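Blocks on a board, or how I got my kitchen table back

When we moved to Lellton I made myself a promise that toys would stop living on the kitchen table. You can guess how that went! By December the table had disappeared under puzzle pieces, half-dressed dolls and a plastic farm that moos when you set a plate down near it. So over the winter I tried something different, and it has worked so well that I've been telling everyone at preschool pickup, and now it's your turn.

The idea is one board and a handful of things on it. That's it. The board stays out, whatever is on it stays out, and everything else goes back in the closet until I feel like swapping. I had read about this kind of setup years ago and thought it sounded a bit precious (all those beautiful pale rooms with one wooden bowl in them), but I had a spare board and a very full table, so why not?

I've gone through a few versions. The first was pinecones and a muffin tin, which was a huge hit for a morning and then there were bits of pinecone in the butter. The second was buttons, and I took those away fast, with a two-year-old cousin in and out of the house. Then I went up to the big thrift barn in Saletham, the one past the feed store, and found a bag of odd blocks on the bottom shelf for next to nothing. No box, no brand, clearly the survivors of several different sets. I was so pleased with them that I washed them in the sink that same night.

What I love is how much there is to do with so little. My daughter is four and she started by lining them up, then by color, then she decided the colors were families and the families had to have dinner together. Sorting by color is easy for her now. Sorting by shape is where it gets interesting, because a shape can be two things at once. She'll tell you very firmly that the hexagon is a circle "with walls," and I'm not going to correct that any time soon. We also trace around them on the backs of old envelopes, and then she mixes up the blocks and puts each one back on its outline. That game alone bought me an entire pot of soup.

A few things I've learned along the way, in case you want to try it. Leave space! My first instinct was to fill the board, and she just swept everything into a heap. Spread out, each piece gets picked up and looked at. Go for a board with some weight to it so it doesn't skate around. Ours is heavy enough that she can lean on it with both elbows. And let the thing get boring for a day or two before you change it, since some of the best games have come right after I was sure she was done.

I did price a proper new set while I was at it. Manole has a gorgeous one in their catalog, 78 dollars before shipping, and I kept the page open for a week. Maybe for a birthday. For now the thrift barn mix is doing everything I could ask of it, and I like that no two of them seem to belong together.

Next up I want to try the same thing with kitchen stuff, measuring spoons and a small whisk and maybe the lemon squeezer, which she has had her eye on forever. My sister over in Brenden is doing hers with seashells and swears by it. If you have a board going at your house, tell me what's on it, I'd love to steal some ideas. 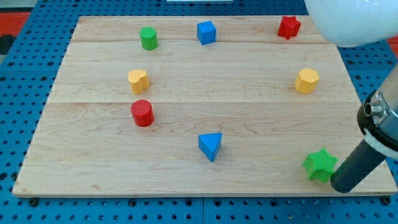
Color has turned into our favorite way to start the morning, before the oatmeal is even ready. I call one out and she finds everything that matches, and then we talk about how the things that match are still different. Yellow is the one she always asks for first, and I get it, with a heart and a hexagon to choose from! Red gives her a star and a nice chunky cylinder, and there's a green cylinder too, a bit smaller, so we've had long talks about whether that makes it the baby. The blue cube and the blue triangle usually end up as a house and its roof. Tomorrow she wants to be the one who calls the colors, and I've been told I have to find them with my eyes closed.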